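Laundry robots: are we there yet, or is it still 49 tries for one shirt?

fvahidi
Started 22nd February · 16 replies · 67 likes

OK so I've been going back and forth on this with my brother-in-law for weeks and I want some outside opinions.
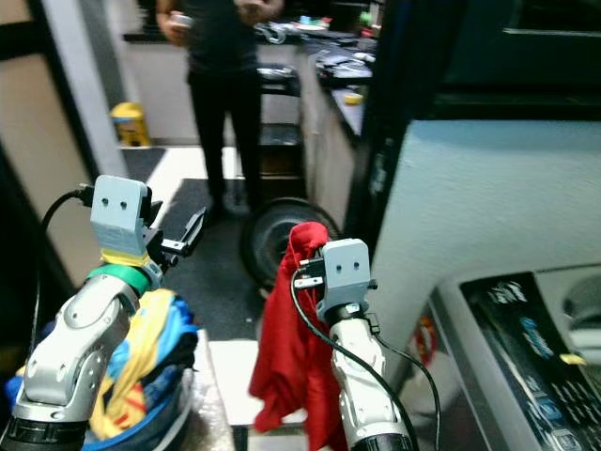
My position is that laundry is the real test. Forget the backflips and the dancing! I do four loads a week for a family of five and I would hand over a painful amount of money to whoever takes that off me. And I don't mean the washing part, my machine has been doing that just fine for years. I mean getting the stuff out of the basket, finding the sock inside the pant leg, checking pockets (crayons. always crayons), and then the folding. My brother-in-law says five years. I say my kids will be doing their own laundry in college before a machine does it for them. Who's right?

Share · 12 likes

pakzad_a
Your brother-in-law is an optimist but I don't think he's crazy. I work maintenance at Druston, we run two arms on a packing line, and if you'd asked me when I started whether they could handle a floppy bag I'd have laughed at you. Now they do it all shift. They still drop some, sure. So do I.

9 likes

chiajung.liao
A packing line is the same bag in the same place all day though! My laundry room is a hallway with a door that doesn't open all the way. Every basket is a different mess. Cloth is the worst thing you could pick, it has no shape until you grab it and then it has a new one.

21 likes

pakzad_a
Yeah, fair. The bags do come in facing the same way. I'd still take the bet on loading a washer. Grab, drop in, repeat. You don't need to know it's a sleeve to do that.

4 likes

fvahidi
You do if it's my red towel and it goes in with the whites. Ask me how I know.

17 likes

kirkegaardh
I think you're all arguing about different chores. Loading the machine is one thing, sorting is another, folding is a third, and putting away is the one that kills me personally. I've got a Prelluser vacuum and people told me that would never work either. It does 35 minutes a day and I haven't swept since May. Does it get stuck under the radiator? All the time. Would I give it back? No way.

8 likes

ArdalanH
Vacuum is a bad comparison, sorry. It pushes a brush over a floor. It never has to pick anything up, and picking up is the whole problem.

My shop is mostly small sheet metal and we looked hard at getting an arm to tend the press. The guy from Karkau was very nice and the demo was great, and then I asked him to do it with our parts, with oil on them, in our bin. He needed 16 tries to get one clean pick. Our newest hire had it in an afternoon. I'm not against it, I just want to see the boring version run for a month with nobody standing there.

14 likes

kirkegaardh
But how long ago was that? This stuff moves fast.

ArdalanH
Last May. So not that long.

chiajung.liao
The "nobody standing there" part is what I'd want too. If I have to watch it do the laundry I might as well do the laundry.

19 likes

pakzad_a
Disagree on that one. I'd happily sit with a coffee and untangle it once in a while if it did the bending over. My back is not what it was. My mom is 81 and the bending is the part she can't do, she'd take slow and clumsy over nothing.

11 likes

fvahidi
Hm, OK, that's a good point and I hadn't thought about it. I was picturing my own house, where slow just means there's another pile on top of it by dinner. For your mom slow is fine.

Still not giving my brother-in-law the five years for folding though. Loading, maybe. Fitted sheets, never!!

6 likes

kirkegaardh
I can't fold a fitted sheet either so let's leave that one out of the contest

23 likes

ArdalanH
If anybody here has used the Moradi arm on parts that aren't clean and dry, send me a message. Still shopping.

2 likes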